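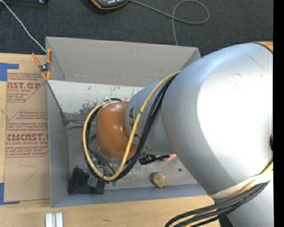 Grey open bin on a light wooden tabletop.

The case for the plain grey bin
Keisha Abernathy
Monday, May 13, 2024

Storage advice tends to begin with labels and end with lids. I would begin with the walls. A bin with thin, flat walls gives back most of the footprint it occupies. A bin with thick, tapered walls does not, and the loss is repeated along every shelf.

I measured two at home in December. The Curov tub, sold as 700 mm long, lost 60 mm to its rims and taper at floor level. The Jundus, a straight-sided rectangle, lost 3 mm. The Curov had the better handles. I still gave it away.

Colour matters less, but it matters. Small parts show up well against mid-grey. White plastic glares under a ceiling lamp, and clear plastic puts the contents of the next bin behind the contents of this one.

Lids I would leave off anything used daily. A lid becomes a shelf within a week, and the bin under it stops being opened. Dust is the usual objection - it is a fair one for linen and a weak one for tools.

The bin should also be sorted on a table. Konomero's catalogue gives 33 pages to floor-standing units with castors, and most of them have to be emptied by bending. A wooden top at waist height costs nothing if the table is already there.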